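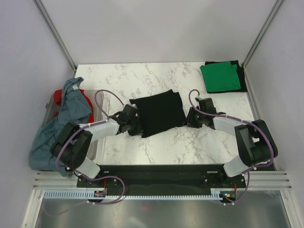

Isow 献灯台 卓上型
礼拝堂・小聖堂・集会室向け

Isow 献灯台は、カップ入りの小ろうそくを並べて灯すための卓上型の台です。教会の側廊や入口脇、病院や学校の祈りの部屋、集会のたびに片付ける必要のある会場などで使われています。製造は Jimotstead 工房、国内での取り扱いは Zapata 礼拝用品です。

本体は鋼板製で、つや消しの黒い粉体塗装仕上げです。灯し口は14か所あり、奥の列が手前より一段高くなっています。奥のろうそくに火を移すときも、手前の炎の上に腕を伸ばさず、台の横から届く配置にしてあります。

仕様
品名:Isow 献灯台 卓上型
灯し口:14か所
奥行:250mm
高さ:300mm(背板を含む)
材質:本体 鋼板、受け皿 ステンレス
仕上げ:粉体塗装(黒)
付属品:受け皿、点火用の細ろうそく立て、砂入れ、取扱説明書
別売品:ガラスカップ、献金箱、背板用の札、専用カバー

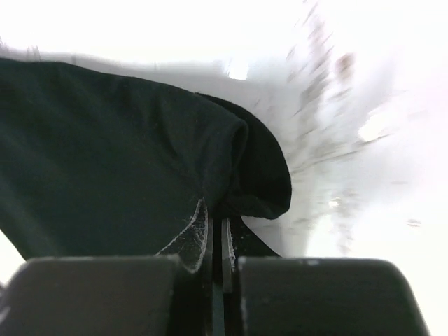
受け皿は引き出し式です。こぼれたろうは固まってから皿ごと抜き、ぬるま湯を張って浮かせると取れます。金属のへらは使わないでください。傷がつくと次からろうが残りやすくなります。塗装面に付いたろうは、布を当てて低い温度のアイロンで吸い取ってください。

点火用の細ろうそくは、右端の筒に立てておきます。筒の隣が砂入れで、使い終えた細ろうそくはここに差して消します。左利きの方が多い会場では、筒と砂入れを左端に付け替えられます。ねじは2本、工具は一般的な十字ドライバーです。

使えるろうそく
金属またはガラスのカップに入った平型の小ろうそくをお使いください。カップのない裸のろうそく、燭台用の長いろうそくには対応していません。背の高いガラスカップ入りのもの(一日灯すタイプ)は灯し口に入りますが、奥の列に置くと背板の札に炎が近くなります。札を使う場合は手前の列だけにしてください。

電池式の灯りも同じ口に収まります。消防の指導で火が使えない会場では、こちらに切り替えて使われることもあります。

設置について
水平で丈夫な机の上に置いてください。上方と左右に十分な空間をとり、カーテン、掲示物、造花などから離します。壁際に置く場合は、背板を付けた状態で壁との間を30cm以上あけてください。礼拝の前後に人の列ができる場所では、出入口の動線から少しずらしたほうが扱いやすくなります。
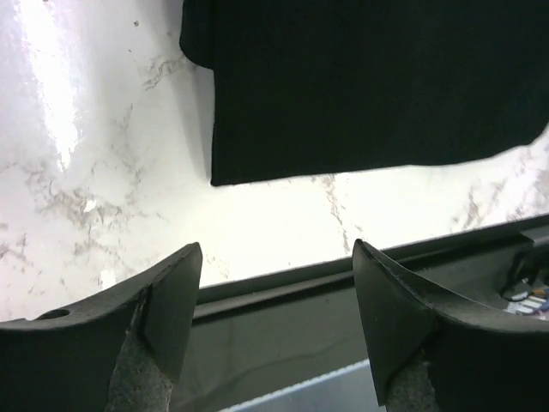
大理石模様の白い天板と黒い布地

火のついたろうそくがある間は、必ず見守る人を置いてください。消すときは付属の砂ではなく、火消しを使います。砂はあくまで点火用の細ろうそくを差すためのものです。

教派による使い方の違い
カトリックや聖公会では、聖人像や聖母像の前に常設し、個人の祈りのために灯す使い方が一般的です。正教会では砂を敷いた台に細いろうそくを立てることが多く、この製品は向いていません。砂敷きの台をお探しの場合は、同じ工房の Diltley 砂台をご覧ください。

プロテスタントの教会や、特定の教派によらない集まりでは、追悼の礼拝や、喜びと悲しみを分かち合う時間に出すところが多いようです。この場合、最初の一本を司式者が灯し、そこから順に火を移す形がよくとられます。灯し口は参加人数より少なくてもかまいません。一つの灯りを家族やグループで灯せば足ります。

背板の札には、短い聖句や「祈りを込めて灯してください」といった案内を入れられます。文字入れは Zapata で承ります。縦書き、横書きのどちらもできます。ルビは小さくなると読みにくいため、入れる場合は一行の文字数を減らしてください。校正は一度まで無料です。 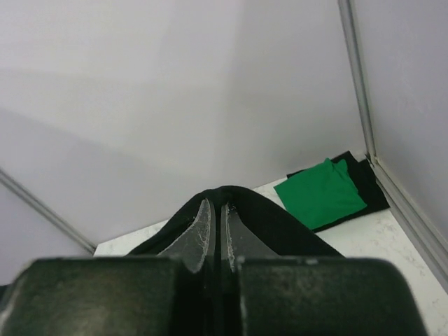
グリッパーの2本の指を後ろ側から

よくあるお問い合わせ

屋外で使えますか。
屋内専用です。風のある場所では炎が片側に寄り、ガラスカップが割れることがあります。墓前や庭での祈りには、ふた付きの灯籠をおすすめしています。

献金箱は一体になりますか。
別売の献金箱は、台の左右どちらかに並べて置く形です。本体には固定しません。鍵は2本付きます。

受け皿だけ買えますか。
買えます。ご注文の際は本体底面の記号をお知らせください。以前の型は皿の縁の形が異なり、現行品は入りません。

色は選べますか。
標準は黒のみです。白と濃い茶は受注製作で、納期が長くなります。待降節や復活祭に合わせてお使いになる場合は、早めにご相談ください。

返品はできますか。
未使用で、到着後14日以内であればお受けします。一度でも火を灯したもの、札に文字を入れたものはお受けできません。

ご注文・送料
本体は組み立て済みでお届けします。背板のみ、お手元で溝に差し込んでください。ガラスカップは別の箱になり、到着が前後することがあります。教会、学校、施設からのご注文は、見積書と請求書での後払いに対応しています。書類の宛名は、法人名と教会名のどちらにするかをご指定ください。

関連商品
Isow 火消し(柄の長いもの、短いもの)
Isow ガラスカップ(透明、赤、青)
Diltley 砂台
補充用小ろうそく 300個入り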